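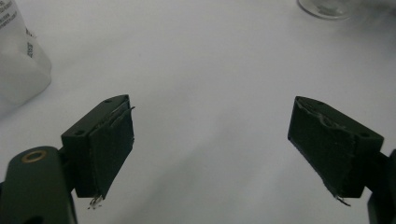
White tabletop, soft light.

Forum > Surfaces and Finishes > Yellowing on white painted tops

pistura_bench
Posted in February, 12 replies

I have a white painted desk top, MDF core, finished with two coats of oil-based alkyd enamel. It has gone yellow in the area under a monitor and a stack of binders. The part that gets window light is still close to the original color. I expected the reverse. The can said interior and exterior. Is this the paint, the primer, or something coming up out of the board?

Sernlow58
The paint. Alkyds yellow in the dark. The oil portion forms colored compounds as it ages, and daylight bleaches them back out. Put the covered section near a window for a few weeks and compare before you sand anything.

kettle_and_rasp
Agree on alkyd, but don't rule out the board. MDF edges can bleed through if they were sealed with a water-based primer. Is the yellow even, or is it stronger near the edges?

pistura_bench
Even. Stops in a straight line where the binders stopped. Primer was shellac-based, one coat on the faces and two on the edges.

kettle_and_rasp
Then I withdraw the edge theory. Shellac primer will block it.

grainfill
I would still strip it. Light bleaching is temporary. Cover it again and it comes back. Recoat with a water-based acrylic urethane and you won't have this problem. I did a bench top that way 8 years ago and it matches the leftover paint in the can.

Sernlow58
No need to strip. Degrease, scuff with 220, wipe down, bonding primer, two coats of the acrylic. Stripping enamel off MDF raises the fibers and you'll spend a weekend getting it flat again.

grainfill
Scuffing is fine if the alkyd is fully cured. If it's under a month old I wouldn't put anything over it. 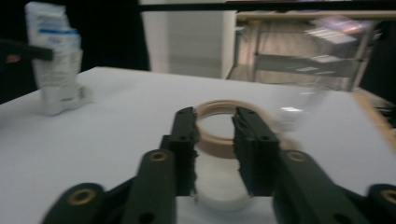
The white top again.

dunmarrow
Two additions.

1. Sheen matters on a work surface. Satin shows less glare than gloss and hides roller texture. Flat marks as soon as you drag a mug over it.

2. Check the room for ammonia. Alkyd near an ammonia-based cleaner yellows fast, sometimes overnight. Latex wall paint drying in a closed room can do the same.

pistura_bench
The walls were painted with latex in the same room, door closed, about a week after the desk. Would that explain the covered area only?

dunmarrow
Not by itself. Fumes would reach the exposed part first. It could have yellowed everything and then the window side bleached back.

kettle_and_rasp
That fits the straight line too. Hard to separate the two causes now.

Sernlow58
The fix is the same in either case. Give the acrylic a full cure before the binders go back on. Waterborne topcoats feel dry in an hour and will still stick to vinyl covers two weeks later.

grainfill
On that we agree. I wait almost 50 days for anything with rubber feet. Felt pads after that.

pistura_bench
Going with scuff, bonding primer, satin acrylic. I'll leave a test strip of the old enamel on the underside to see what it does in the dark.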